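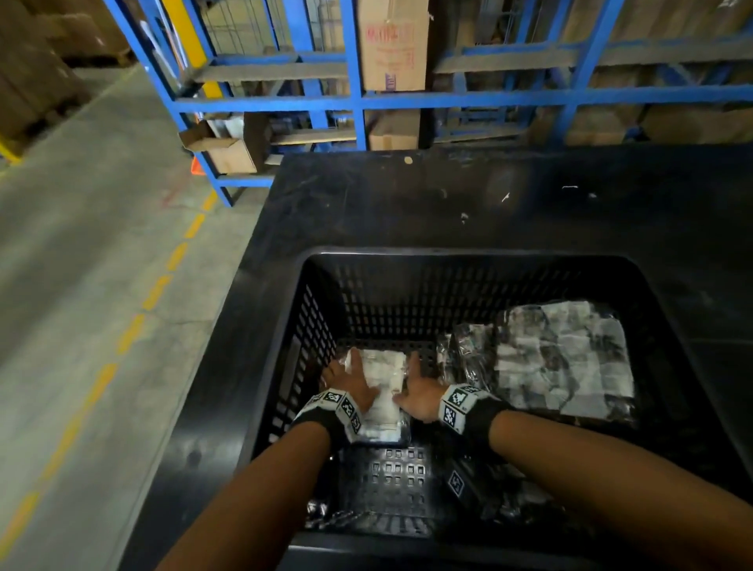 Kolville vented stacking crate, black, deep version: six months in a packing area

We bought 30 of these in April to replace a mixed lot of solid-sided tubs that had built up over the years. They are used for picking and packing small goods, mostly soft items in plastic film, printed paper and a fair number of small boxed parts. I run the afternoon shift at Jilarstead and have used them every working day since they arrived, so this covers wear as well as first impressions.

What you get

A deep rectangular crate in black plastic. The walls have rows of small rectangular slots and the floor has the same pattern. Ours came nested on a pallet with no paperwork apart from a delivery note. There is a shallower one in the range which we tried and sent back, as bulky film-wrapped packs stood up above the rim and got caught when we stacked.

The slots

I was not sure about the slotted floor. Our old tubs had a flat base and I expected thin paper packs to snag. They haven't. A folded document in a clear wrapper lies flat and slides out with one hand. Loose labels are a different matter, and we have lost a few through the base. If you handle anything smaller than a matchbox and not bagged, put a sheet of card in the bottom.

The good side of the slots is that grit and bits of torn film drop out. The old tubs had to be tipped over a bin at the end of each shift. With these you give them a knock and they are ready. They also rinse out quickly, and we leave them upside down overnight to drain.

You can see through the walls a little, enough to tell a full crate from an empty one when they are stacked, but not enough to read a label. We hang a card ticket through one of the top slots for that.

Packing them

Film is slippery and a crate full of wrapped packs will shift when it is carried. The depth helps. We put flat packs down first, press the air out by hand, then lean the bulkier ones against the side walls. Boxes go on end at one side with the printed face where it can be read from above. Evander Gunn on my shift lays everything flat and gets fewer in, though I admit his crates are easier to unload.

Reaching the bottom is fine for most people when the crate is at waist height. On the floor it is a long bend. We rest them on top of something solid while we fill them, and I would plan for that before ordering the deep version.

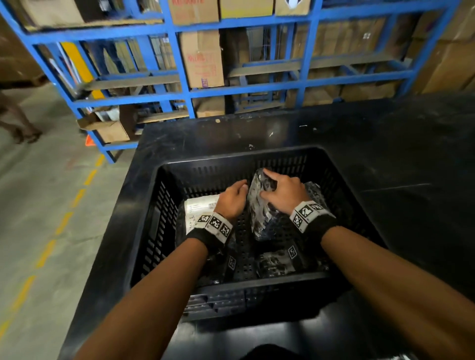

Does the crate mark or tear plastic packaging?

In normal use it doesn't. The inside edges of the slots are smooth on all of ours except one, which had a rough bit of moulding near a corner that we took off with a file. Very thin film can catch if you drag a heavy pack along the wall, so lift it clear instead.

Wear so far

Of the 30, 8 have visible scuffing on the base from being pushed along concrete. It looks untidy but they still sit level. One has a cracked rim after it went off the back of a trolley with a full load in it. The crack has not spread and we now use that crate for returns only. None of the handholds has split, which was how most of our old tubs ended up.

Black shows dust badly. After a week near the roller door they look as if they have been there for years. A damp cloth sorts it out but it comes back, and if you have customers walking through you may want a lighter colour.

Stacking

Empty, they nest well and come apart without a fight. Full, they stack squarely as long as nothing sticks up past the rim. We go four high and stop there. Dexter Pruitt tried six and they held, but you could feel the stack lean when you walked past it.

Compared with the Skadiment

We had a few Skadiment crates on loan before we ordered. They have a solid floor and thicker walls, and they feel stronger in the hand. They are also heavier, and by the end of a shift that matters more to me than the thickness. The Skadiment handles are better, with a rolled edge that doesn't dig in. Kolville's are just a cut-out with a slight lip, and with a crate full of paper you do feel it across the fingers.

Price

We paid £364 for the 30, delivered. The supplier's next price break is at 100, which is more than we have room for.

Would I buy them again? I would, in the same size, and I'd order a few lids at the same time. We left the lids off to save money and have ended up putting bin liners over the crates near the door when it rains.

Tadhg Mac Mathúna
Shift lead, packing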